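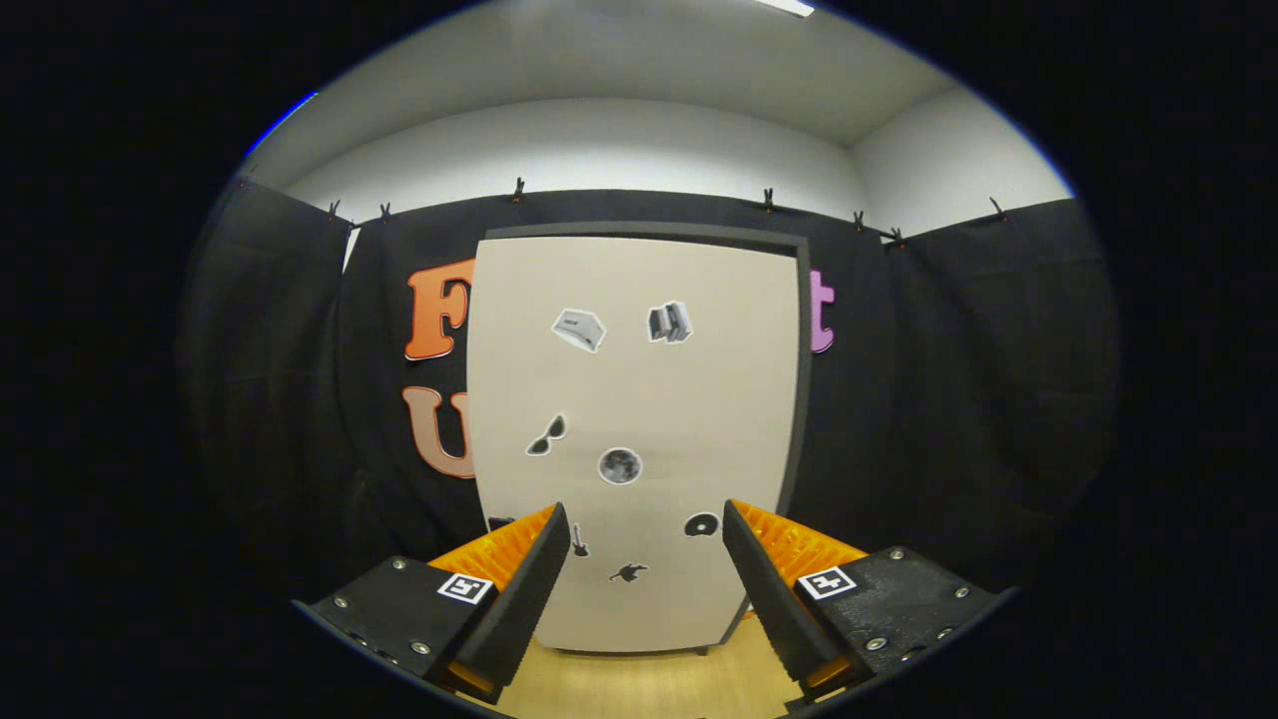 *The sticker board, with the moon near the middle and the sunglasses over on the left.*

## Notes from the shop

24 January 2018

Well, the trade-ins just keep rolling through the door! I came back from a long lunch and there were three more bikes parked along the side wall, and one of them is a little Grumix 436 twin in dark green that I've already sat on more times than I'd like to admit. It's got 1083 miles on it, the original grips, and the factory tool roll still tucked under the seat (with all the tools in it, which almost never happens). If you've been looking for a first bike, or a second one that won't scare you in parking lots, come over and throw a leg across it.

We also took in a Palel tourer with the hard bags and the tall windshield. The left bag has a scuff down low and we're leaving it alone, so the price reflects that. Heated seat works, radio works, clock is an hour off. I rode it out to Kolel and back on the one mild morning we've had this month and didn't want to get off. The front tire has some life left, but I'd plan on a new one before any big trip.

Speaking of tires! If you want fresh rubber for spring, please get on the list now. Every year people wait for the first warm weekend and then we're backed up forever. Bring us the loose wheels and mounting and balancing is $30 each. Bring the whole bike and it's a little more, depending on what we have to take off to get there. Batteries too. If yours has been sitting in a cold garage since fall, put it on a charger tonight, and if it won't hold, we've got the common sizes behind the counter.

The June ride is on! We're doing the Mercado loop again, 144 miles with a lunch stop at the halfway point, and this time we're running it clockwise so the twisty part comes while everybody's still awake. Last year's gas stop was a mess (one pump, long line, my fault), so please show up with a full tank. Passengers welcome, any make of bike welcome. Sign-up sheet is next to the register.

Winter hours are still ten to five, and the coffee is free. The green Grumix is by the front window, unless I've got it out again.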